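Block Table Safety Check, Toddler Room
Pesine Play Library, September round
Checked by Maarja Paulauskas

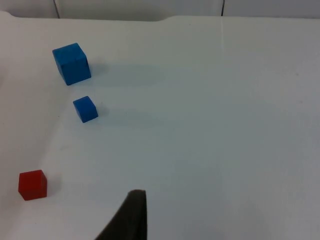 I love doing this one. The block table is the busiest spot in the whole library and the blocks get chewed, thrown, stacked, sat on and carried off in coat pockets, so a careful look every month is time well spent. Results are marked OK, WATCH or FIX, with my comments under each line. Anything marked FIX has to be cleared before the morning group comes in.

PART A: THE TABLE

A1. Top surface clean and free of splinters, chips and sticky spots
OK
Wiped down with soapy water, then plain water. The white top shows every crumb, and that makes my job so much easier! Ran my palm over all of it and found nothing rough.

A2. Joins in the surface level and closed
WATCH
I dragged a fingernail along the join on the right and it didn't catch. A strip of paper won't go in either. Still, joins collect glitter and cracker dust, so please brush this one at closing and tell me if it ever starts to lift.

A3. Edges and corners
WATCH
Front edge is lovely and smooth. At the back there's the step in the far edge, left of the middle. Small fingers do go exploring there. I felt inside it and there is nothing sharp, and my test peg (the fat one, standing in for a toddler finger) came out without sticking. Check again next round.

A4. Stability
OK
Leaned on each corner with my full weight. No rocking, no creaking. Whoever tightened the bolts over the summer did a beautiful job.

A5. Height suits the group using it
OK
Fine for the twos and threes standing up. Younger ones should play with the same blocks on the floor mat.

PART B: THE BLOCKS

B1. Size. No block fits into the small parts tester
OK
I try every block in the tester, whatever its size, and I turn it each way. The blue cubes come in more than one size and the little ones are the ones to be fussy about. All of them stayed well out. If a new set arrives, nothing goes on the table until it has been through the tester. That includes gifts, even very nice gifts from very nice grandparents.

B2. Paint and finish
WATCH
Reds are bright and even. Some of the blues are looking a bit worn, as you'd expect from the color everyone grabs first. I rubbed each one hard with a damp white cloth and no color came off. No flaking, and no bare patches that I could find. If you see a flake, even a tiny one, pull the block and put it in the tub marked Luik on the office shelf. (Luik is just the name of the old tub. It is the repair tub now.)

B3. Corners and edges of blocks
OK
Pressed each corner into the pad of my thumb. One from the bottom of the basket had a burr, so I took it out, sanded it with 300 grit and wiped it. It goes back after a second look.

B4. Cracks and dents
FIX, now cleared
Two blocks from the Namia set had split along the grain. Both thrown away. Please don't glue split blocks, however much you love them! The glue line opens up again and the edge is worse than before.

B5. Cleaning
OK
Damp cloth, mild soap, dry right away with a towel. No soaking and no dishwasher for anything wooden. Anything that has been in a mouth goes to the wash bowl, not back in the basket. The twos are getting wonderfully good at doing this themselves.

B6. Smell
OK
Yes, I sniff them. A musty block has been put away damp.

PART C: AROUND THE TABLE

C1. Wall behind the table
OK
Seams between the panels are tight. Nothing pinned or taped where it could be pulled down. Thumbtacks are not used anywhere in this room.

C2. Floor
FIX, now cleared
Found a block under the radiator cover and one behind the bookcase. The rug corner by the door had curled, so I put down fresh gripper tape. Give it a tug when you pass.

C3. Storage
OK
The Cutia basket has no loose cane ends and the handles are sound. Keep it on the floor. Full, it is far too heavy for a child to pull off a shelf safely, and of course that's exactly what they would try.

C4. Stock sheet up to date
WATCH
The sheet still says 200 blocks. Please cross out the split pair from B4 and initial it.

NOTES FOR THE NEXT CHECKER

Get down on your knees and look across the table from child height before you start. I found the rug corner that way.

Have a small tower going by the time the first family comes in. It's a great way to test whether the blocks sit flat, and it gets the shy ones over to the table faster than anything I could say.

Spare cloths are in the drawer under the sink. The small parts tester lives on the hook inside the office door. Please put it back there!

Table and blocks passed for use. M.P.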